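Two arms on one bench, right one keeps knocking cups over

Asked by Skisow - Jun 3, 2020

I've been building a two-arm setup in the shared workshop since January and I'm stuck. The goal is dumb and simple: pick a cup up off the table, put it somewhere else. The left arm does fine. The right one comes in low every time and shoves the cup before the fingers close, and it's way worse with paper cups than plastic ones. I've redone the zero position 7 times now. Speed is already down to where it's painful to watch - same result. Could this be the table covering? I put a soft brown cover on and it wrinkles a bit. Or is it the cables dragging on the wrist?

2 answers

Beneš
Get a heavier cup lol. Or put sand in it, worked for me.

Tatiana Doležal
I'd bet on the cable before the cover. I had the same thing on mine and lost 14 evenings to recalibrating before I looked at how the wire ran off the wrist. If the loop is too long it swings out to the side and gets to the cup before the gripper does. Tie it back along the last link, leave enough slack for a full wrist turn, then check your zero again. Also come in from higher up and go straight down for the last 2 inches - a diagonal approach is asking for trouble with anything light. My bench, right arm working in between the cups: 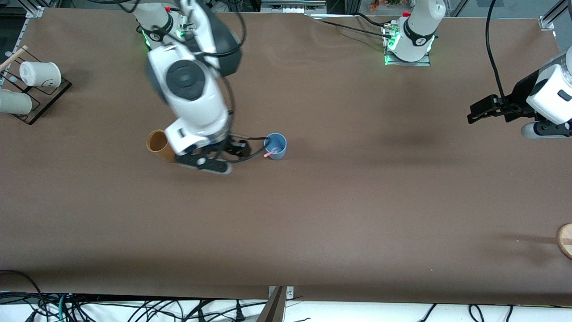
Casto: did you change the gripper force too, or only the cable and the approach? Mine squashes paper cups even when it lines up perfectly.

Tatiana Doležal
Only those two. For squashing, close slower and stop on current instead of position. Start a new question for that one though, it gets long!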